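thread time. we moved to Neratgate in March and I've been meaning to write up the rent vs. fees thing. grab a coffee

the listing said 2282 a month. fine. tight but fine. what we pay is not 2282

first: the "community fee." 200, every month, not in the listing. it's on page nine of the lease. I asked what it covers and got "the community"

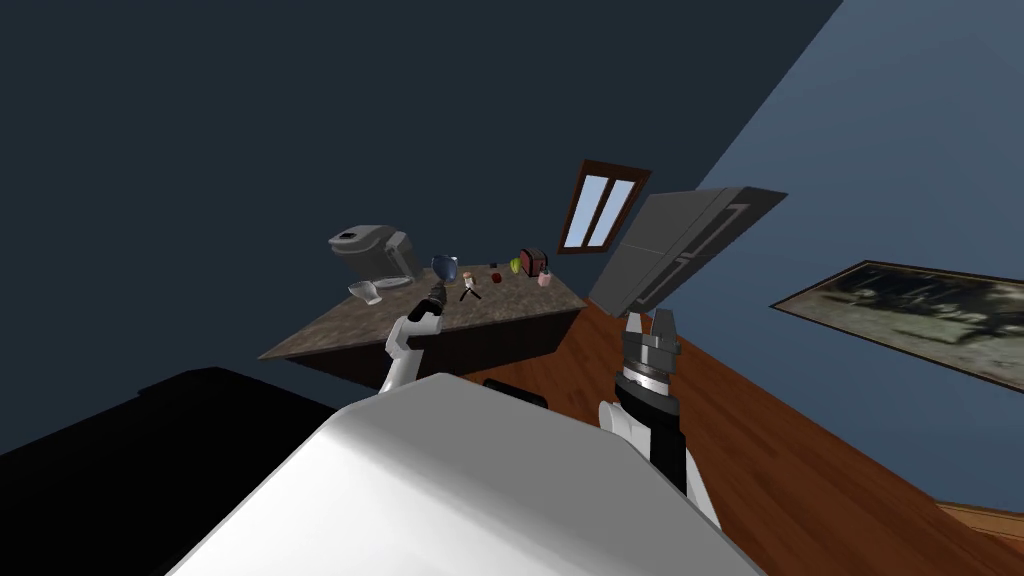

Dee Yazzie
renter, copy editor, Neratgate tenants' group
then parking. you get one spot free. the free spot is in the Grumport garage. Grumport is a 15 minute walk. the spot under the building costs extra – you can guess which one my bad knee picked

also trash. we pay a company called Savolier to take bags from the hall to the dumpster. I can see the dumpster from my window. can't opt out, I tried twice

deposit was 3000. ok. but then a SEPERATE move-in charge, 745, non refundable. ask for that word in writing before you sign anything. "non refundable." they will say it very fast on the phone

what I'd do different:

ask for the full monthly total in an email. one number. if they send a pdf with a chart, ask again

read the addendums first, lease second. all the weird stuff lives in the back

knock on a neighbor's door. ours told us more in five min than the leasing office did in two weeks

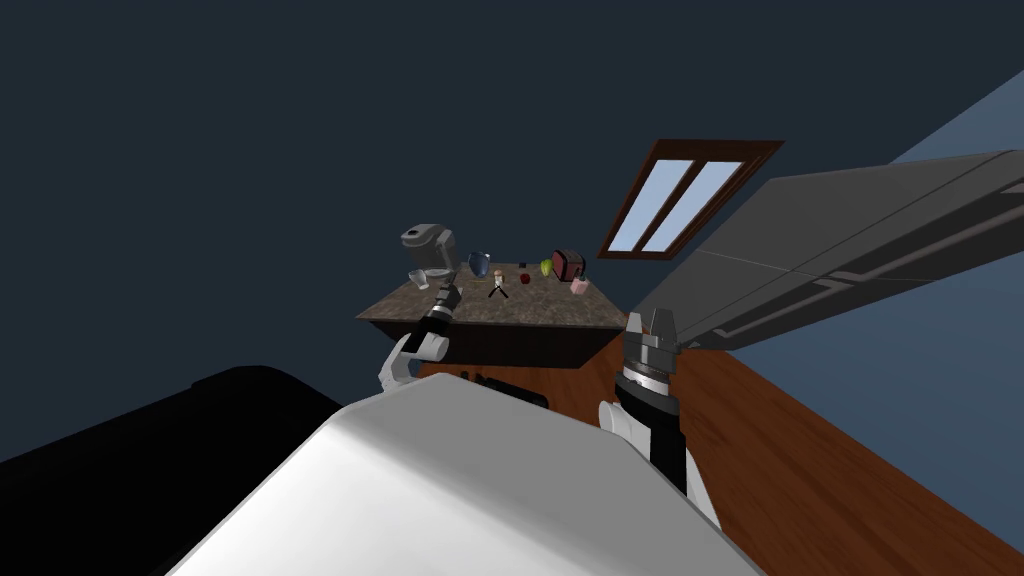 Dark blue vase toward the back of the table. Countertop view in the post up top.

couple people asking about renewal. they sent ours early with a "lock in today" deadline. I wrote back asking what the rent would be after the deadline. same number lol

so ask. worst case they ignore you

tenants' group meets Wednesday at 7, laundry room, bring your lease and a highlighter. kids fine, dogs fine

will add the email template I used tonite if I can find it – it's in drafts somewhere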